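Otar: two-handed picking from open shelves
Gallery, Brustberg lab, March

Otar is the Pledatex project on picking loose items from open shelves with two arms. One hand carries a basket and the other takes items out of the compartments. Both arms run from a single policy, which we call Ki. Ki takes in the view from the head camera and the joint positions of both arms and hands, and it puts out a short run of joint targets that is refreshed 8 times a second. There are no markers on the shelf and no model of the fruit.

The training set has 263 demonstrations, all recorded by teleoperation in Brustberg. In each one the operator picks fruit from the shelf and places it in the basket. The compartments used, the starting height of the basket and the order of the fruit were changed between recordings. Demonstrations with a dropped item were kept if the operator went on and finished the rest of the task.

Reaching into a compartment

Most of the difficulty is in the last part of the reach. The hand has to get past the front edges of the panels, and once it is inside, it covers a good part of what the head camera can see. A pear makes it harder because it has a long axis, and the same approach will not suit every way it can lie. Our first policy was trained with a fixed hand shape on approach, and it tended to push fruit toward the back panel.

Ki learns the finger and thumb joints together with the arm, so the hand shape can change during the reach. We did not add a separate grasp planner.
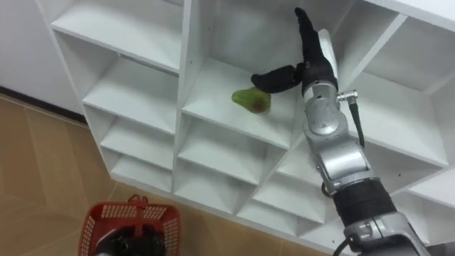 Right hand beside a pear in one of the upper compartments, fingers straight up and thumb out over the fruit. The basket is at the lower left.

Contact is not labeled in the training data. We tried adding a contact signal taken from the finger motor currents, and the policy came to depend on it too much. It would stop and wait when the reading was weak, mostly with light fruit. The signal was taken out again and the released weights do not use it.

Carrying the basket

The basket arm was treated as a fixed holder in the early work. It kept one pose and the picking arm did everything else. That is simple to train, but the picking arm then has to travel a long way down from the upper compartments with a round object in the hand, and most of our drops happened on that stretch.

In Ki the basket arm is part of the same output. During teleoperation the operator was free to move the basket at any time, and the policy picked up the habit of bringing it toward the picking hand before the release.

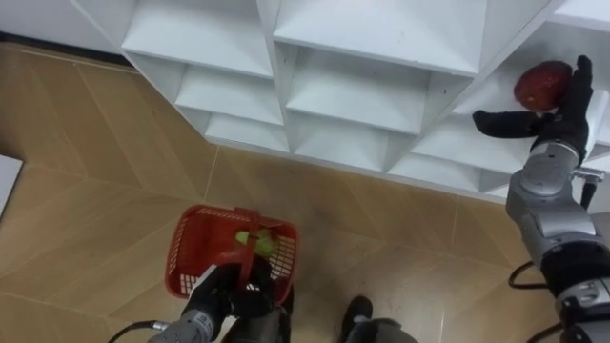

A second effect concerns the fruit that has already been collected. The policy has no memory beyond the last few camera views, so the contents of the basket serve as its record of progress. If the basket is held where the camera can see into it, Ki goes on to the next item without trouble. If it drifts out of view, the picking hand sometimes returns to a compartment it has cleared. We handled this by adding demonstrations that start with fruit already in the basket.

Results so far

We ran 8 test sessions with the final weights. In five of them, every item on the shelf ended up in the basket with no help from the operator. The other three ended early. Two were drops during the move to the basket, and one was a hand caught against the front edge of a divider, where the safety stop cut in. We have not yet tested with more than one item per compartment, and the shelf stayed in the same room throughout, so nothing can be said about new sites.

Reuse of the pictures is fine with credit to Pledatex. Joint logs for the test sessions are on the Otar download page, and the teleoperation recordings will be added there once they have been converted.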